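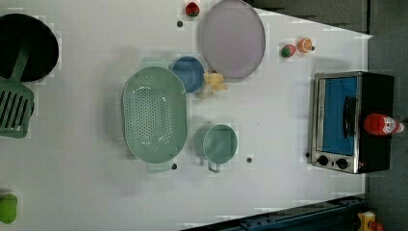 Figure 1. Toy kitchenware and play food on a white tabletop.

Pretend Play and Food Words in Two Preschool Groups
Gerrit Sibiya and Iulian Cozma
Submitted 15th October

1. Background
Children learn many of their first food words at the table, but they also hear and use them in play. We wanted to know if a play kitchen changes how often four-year-olds name foods and cooking actions when no adult is leading the talk.

2. Method
We visited two preschools, Ormsby and Horneo, in July. A total of 17 children took part, all with written consent from a parent. Each child played in a small group, once with building blocks and once with a kitchen set. We wrote down every food word and every cooking verb. Adults in the room answered questions but did not start conversations.

3. Results
We recorded 528 food words and cooking verbs during kitchen play and 309 during block play. The block figure was higher than we expected. At Horneo, one group built a bakery and kept it going for the whole session. "Cut" and "stir" were the most common verbs at both schools.

4. Limits
The groups were small, and we did not test the children's vocabulary beforehand. Two children at Ormsby spoke another language at home, and we only counted their English words.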